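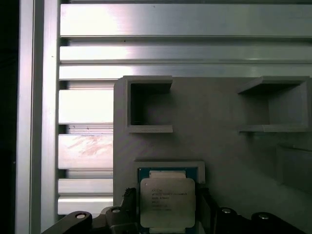 Slide 1: What the cell does

Speaker notes. Talk slot is short, so keep moving.

This is the processor handling station at the Barkico refurbishing plant in Nillach. Processors come out of returned machines, get sorted, and go to test. On the slide the gripper has a processor by its sides, in front of the printed plate. The socket frame is the raised rectangle behind the part. The two pockets are higher up.

Point out the finger contact. The part is held at the edges of the package. The printed text on the metal lid stays clear, and the people on the bench read that text when a part is questioned.

Slide 2: The job before

Three bench operators per shift. Each one picked up a processor, read the marking, checked the underside under a lens, seated it, closed the socket, started the test, and wrote the result on a sheet. The hand motion was small and the same all day. The complaints on record were thumb and neck, mostly neck.

Peak shift output by hand was 246 parts. Leave that number up while talking about the next slide.

Slide 3: The job now

Two operators per shift on this station. The third position moved to incoming inspection, same pay grade. Say this early. The question comes up every time and it is better to have answered it.

What the two operators do:
- Load and clear trays.
- Decide on every part the cell rejects.
- Check the plate and finger pads at the start of shift.
- Restart after a stop, using the Cusi panel.

The underside check is still done by a person, before the tray is loaded. We tried moving it to the cell in August and moved it back. Glare on the contacts gave too many false rejects, and the operators ended up checking the same parts a second time.

Slide 4: What got harder

Pace. By hand, the operator set it. Now the cell finishes a tray and waits, and the waiting shows on the Gritura dashboard as idle time charged to the station. Operators read that as idle time charged to them. We changed the label to "tray wait" and took it off the wall screen. It remains in the weekly report.

Attention. A long run with no rejects is dull, and the first reject after one takes longer to deal with. Operators now swap between loading and reject review every 2 hours. They proposed the interval. The first schedule, drawn up by engineering, had one swap per shift.

Skill. New hires do not learn to seat a processor by hand unless we schedule it. Manual seating is now 8 hours of the training plan, on scrap parts, with a repeat each year. When the cell is down the bench has to run.

Slide 5: Plate changes

The plate is printed in house. Operators file change requests on the same form as maintenance and get a reply in three working days. Pass the spare plate around here if there is time. If not, skip to questions.

Slide 6: Open items

Who signs for a part that passed the cell and failed at the customer. Currently the shift lead. The leads do not agree with this.

Whether the operators should be able to edit the grip force setting. Currently engineering only.

Backup slide, only if asked: stop log by cause. Tray seated wrong is the largest group.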